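The Printer That Outlived Three of My Laptops

I bought my Flandeo laser printer the same month I moved into my first real apartment, and I've spent more time with it than with some of my relatives.
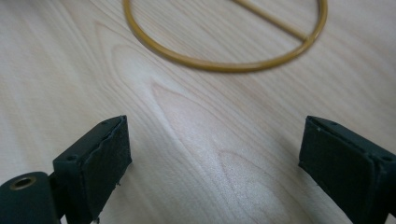 It weighs as much as a good-sized dog, it hums when it's asleep, and until this July it had never given me a bad day. Then I got a new laptop, plugged everything in, and the laptop looked at my printer as if they'd never been introduced. Unknown device. No driver found. Would I like to search the store for an app? (I would not.)

So I went to the Flandeo support page, typed in my model number, and found a very cheerful banner telling me my printer was now a "legacy product." The last driver was for an operating system two versions back. There was a coupon for 21 percent off a new one, though, so that was nice of them!

I'm stubborn, and I had 400 wedding programs to print for my cousin, so I started reading forums at eleven at night. Have you ever done this? You find one person with your exact problem, and the thread ends with "never mind, fixed it." I wanted to throw something.

What finally got me going was a page on Khattak, a little message board for people who keep old office equipment alive. Somebody there explained that a lot of laser printers speak a common language underneath all the branding, and that a generic driver will often do the job. Mine was on the list. I picked the generic one from the menu, held my breath, and sent a test page. Out it came, a bit pale on the left side, same as always.

I did lose a few things. The toner gauge doesn't work anymore, and two-sided printing has to be done the old way, by flipping the stack and praying. I ruined a dozen programs before I worked out which way up they went – face down, top edge toward me, and I've now written that on a sticky note.

The shop on Davgate where I buy toner still stocks my cartridge, and the guy at the counter told me he sells plenty of them. Each one is good for 1,000 pages if I don't go crazy with the photos. My neighbor swears by her new Privolitz, which prints from her phone and orders its own ink, and I'll admit I was jealous until I heard what she pays every month.

The programs looked great, by the way. My cousin has already asked me to do the thank-you cards.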